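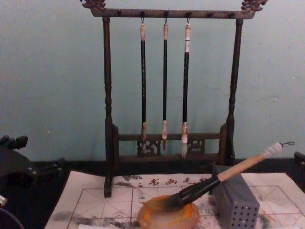 Last updated June 2, 2026

Home Paper & Ink Garden Recipes About

I finally have a calligraphy corner! I've been threatening to do this since last summer, when Telma Saavedra dragged me to a Saturday beginner class and I came home with ink on my elbow (still no idea how) and a brand new hobby.

For months my brushes lived in a jam jar on the kitchen windowsill, tips up, next to the dish soap. My teacher, Divina Cabanatuan, was very polite when I told her this. She said to rinse them in cool water, squeeze the hairs back to a point and hang them with the tip down so the water doesn't sit up inside the ferrule. So I went looking for a rack, and of course I couldn't just buy the plain one. I wanted the dark wood with the curly carved ends and the little openwork panel along the bottom. It's a bit fancy for me – I love it.

It came in a flat box with 11 pieces and no instructions. I put the crossbar on backward the first time, went and had a sandwich, and tried again.

There are three brushes on it right now. The skinny one in the middle is the one I reach for most, and the one with the fluffy whitish tip is the one I'm scared of. It holds so much ink! I load it up, touch the paper, and there goes the whole square. Divina says I press too hard and breathe too little.

Speaking of squares, I'm still on the practice paper with the red grid and the diagonal guides. I bought a pack of 50 sheets thinking it would last till July and I'm nearly through it. Next time I'm getting the 200. The diagonals really do help, because my characters all want to drift up and to the left, like they're leaving without me.

The black tabletop was already ours and it's very forgiving about drips, so that part was easy. I still want a proper paperweight. At the moment I'm using a can of chickpeas when the window is open – Telma has offered me a brass frog she found at a yard sale, and I've said yes, so I'll report back once the frog moves in.

Older posts Newer posts Contact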